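Paper on the Work Table: Small Habits That Save the Surface

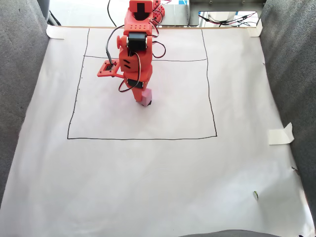 Thongsuk

Jan 10, 2025

For many years I worked directly on the table top, and each spring I was sanding away glue, ink and small cuts. Now I put down a big sheet of white paper before I start any small job. It costs very little and it gives me also a place to write.

Choose a sheet that covers most of the table. My roll is 900 mm wide, bought from the Zamstead shop when they had the end pieces on sale. If you have only small sheets, join them from the back side with tape, so the pen does not jump when it crosses the edge.

New paper from a roll wants to curl. Turn it with the curl facing down and leave it overnight under some books. If you are in a hurry, tape the corners first and then the middle of each side. Masking tape is enough. I do not recommend the strong parcel tape – it took a piece of varnish from my table and I am still a bit sorry for it.

Draw a box with a thin black marker for the place where the work should stay. I do it by hand and the sides go a little wavy, which does no harm. A line across the box near the top makes a narrow band, and this band is good for keeping apart the things you do not want to mix with the rest. In mine I put the screws from whatever is open. Write beside each one where it came from.

Try your marker on a corner before you draw. Some inks go through thin paper and leave grey dots on the wood. Two layers of paper will stop most of it. For oil or solvent glue, put a piece of old baking sheet under the paper as well.

If you stop drawing to think, lift the pen. A marker resting on the paper makes a dot, and the dot grows.

Cables should come to the work from the back or from above, never across the sheet. A cable lying on paper pulls it each time you move, and small parts roll away. I have two hooks in the shelf over the table and they solved it for me.

When one side is dirty, turn the sheet over. After that it can go under paint tins or be cut for shopping lists. Paper with oil on it should not stay in a pile in the workshop. I lay it flat outside to dry, away from the house, and ask the local depot how they want it.

The same sheet lasts me from January until May if I do no painting.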